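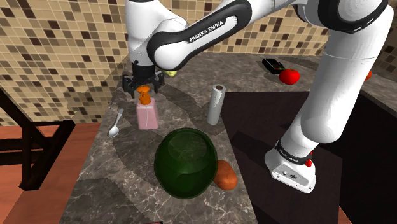
Pink soap dispenser with an orange pump, on a gray marble countertop.

Diluting hand soap for a foaming pump

I stopped buying foaming refills in April. The foam comes from the pump, which mixes air into a thin liquid through a mesh screen, so ordinary liquid soap works once it is diluted far enough.

My first ratio was one part soap to two parts water. It clogged the mesh within a week. One to four has run well since, measured by weight on a kitchen scale. For a 300 ml bottle that means 60 g of soap and 240 g of water, with headspace left for the pump body. Water goes in first. Soap first gives you a bottle of suds and a bad reading of the fill level.

Tap water here is hard and leaves a film on the screen. I switched to distilled and the film stopped. A gallon lasts me months.

Diluting also dilutes the preservative, so I mix one bottle at a time and don't store any. If it smells off or turns cloudy, I dump it and rinse the pump with hot water — about 60 strokes clears the tube.

Abdelghani Ghoneim wrote to ask whether this works with castile soap. It does, but mine separated overnight at one to four and needed a slow tilt before use. He uses a Stallex pump with a coarser screen and reports no clogging at one to three. I haven't tried that one.

Next I want to test dish soap, which is thicker and may need one to six.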